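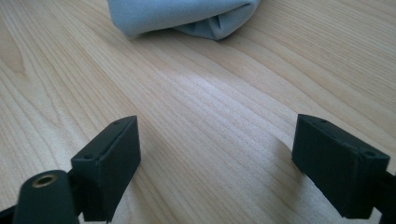

**Sirkka Laitinen:** I would not glue the insert again. Melt it in slowly with the iron and let it cool before you touch the screw.

**Chia-hao Wan** (Fri 10 September)
Thanks. Mine turned loose after 17 cycles with the Skenex motor, so I will print the mount again with thicker walls. The fingertips have two screw holes each and they hold well. Cloth is still the hard part, the tips slide on it.

**Veikko Vuorinen:** Thicker walls will not help if the hole is too wide. Measure first.

**Chia-hao Wan**
I measured. It is the same hole as in August, and that one was fine.

**Sirkka Laitinen:** Same file, but same filament?

**Chia-hao Wan**
No - I changed to Furow.

**Veikko Vuorinen:** Then print three test holes before the whole mount. For the sliding I would try 800 grit on the inner faces.

**Sirkka Laitinen:** I disagree about sanding, it makes them smoother. Put thin rubber.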